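Tidying a bathroom caddy: tips picked up at the Sallport open day

Sallport opened its workshop to visitors on March 10, 2019, and one of the demonstrations was about putting toiletries away. The arm took nearly 4 minutes to load one caddy. Most of what the operators do to help it along works at home too.

Start with the caddy by itself on a clear stretch of table. Put the upright bottle in first, near the middle, so the weight is centered under the handle. Tall, thin packages can lean in a corner afterward. Long items that won't stand up stay on the table until last.

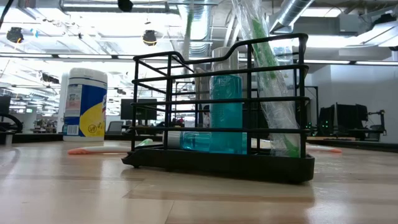
Intan Tarigan disagreed about the order and said she puts the leaning things in first at home, as they slide down behind the posts and the bottle then holds them there. Both ways were tried during the afternoon. Hers was quicker with a full caddy.

Other notes from the day:

Wipe the tray before loading it. Soap residue makes bottles stick.

Close every cap. Lift the caddy an inch and set it down again before carrying it anywhere.

Keep the wipes canister outside the caddy. It takes up too much room.

Check the rails for rust in January and again in summer.

Sallport plans 2 more open days this year. Entry is free, and parking is behind the Irkby building.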